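Updated 2024-01-26. We've added the answers on towing and on the Brernthorpe run-in route, as they're the two we get most by email!

# Fakum coilovers: your questions

### Which cars does the Fakum kit fit?

At the moment it's front-wheel-drive hatchbacks with the narrow rear beam, three-door and five-door alike. Estates have a different top mount at the back and need the Deka kit instead. If your car left the factory with the sports pack, measure the lower fork before you order. There are two sizes, and the handbook doesn't say which one you've got.

### What's the difference between Fakum and Deka?

Spring rates, mainly, and the length of the rear damper. Fakum is the one we'd put on a car that sees a few track days and still has to do the school run. Deka is longer and a touch softer, made for estates that carry dogs, bikes and flat-pack furniture. Both are built on the same bench, and we love them both.

### How low can I go?

Up to 46 mm at the front, measured from the wheel centre to the arch. The car really comes alive at less than that, though. Agata Caputo did most of the road testing and kept winding her own car back up, until she settled on a drop of 23 mm and left it there. The steering feels lovely at that height and you can still get over a speed bump.

### Do I need new top mounts?

You can reuse yours if the bearing turns freely by hand. If it clicks, grates or has any rust coming through, replace it while everything's apart. You'll want:

- two top mounts
- two bearings
- new centre nuts (don't reuse the old ones)
- pinch bolts for the hubs

### Can I fit them at home?

Yes, and it's a very satisfying weekend. You need decent axle stands, spring compressors for taking the old struts apart, and a torque wrench that you trust. Leave the rear beam bolts loose until the car is sitting on its wheels, then tighten them. If you do them up with the wheels hanging, the bushes get twisted and won't last.

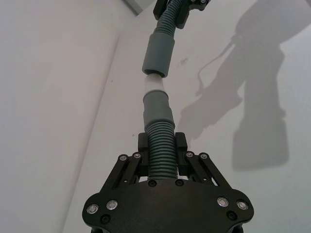

Allow longer for the rear if the car has lived near the sea. Soak the lower bolts the night before, and again in the morning.

### How long should I run them in?

Drive gently for a week or so, then check the heights again. Our own route goes out through Brernthorpe and back over the level crossing, with a nice mix of potholes and fast bends. Springs do settle a little, so book your wheel alignment after that and not before.

### Will they knock?

They shouldn't. Most knocks we hear of come from a loose lock ring or an anti-roll bar link that's now at a bad angle. Donati shorter links cure the second one beautifully.

### Can I still tow?

Light trailers, yes, on the Deka kit. We don't recommend towing on Fakum.

### Can the dampers be rebuilt?

They can! Nazareno Longo looks after rebuilds and has one set on his shelf that has been through the workshop 5 times. Send them in pairs, cleaned, with the adjuster wound fully soft. The bench is closed for two weeks in May.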